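The white hat and where to put it

My friend Olga Lorente gave me a white hat in January, and since then I look for a good way to keep it. It is a very fluffy hat, with a thick rolled brim and a small embroidered logo in pinkish red. If I put it in the drawer under the scarves, it comes out flat like a pancake.
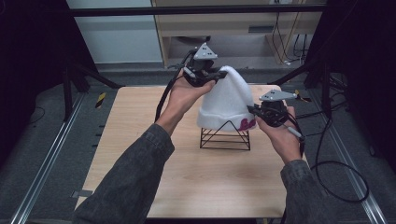
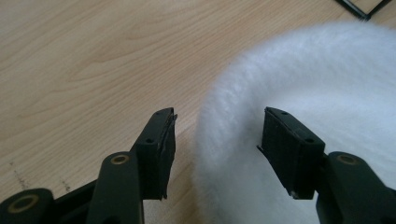 The white hat and the pale wooden table.

My solution for now is a stand of black wire. I paid 12 dollars for it in Zurkden, the small shop near my work. The wires are thin and make a kind of pyramid, so the air can pass and the hat keeps a nice peak. My peak always goes to one side, but I like it that way.

I learned three things about this kind of hat. Do not hang it from the logo side, the thread pulls. Do not brush it when it is damp – wait until the next day. And wash it by hand in cold water, with very little soap, then press it in a towel. I did it once in the machine with an older hat and I don't want to speak about it.

Consuelo says that a glass jar does the same work as my stand and costs nothing. Maybe she is right. I will try with the gray one, which is smaller, and write here how it goes.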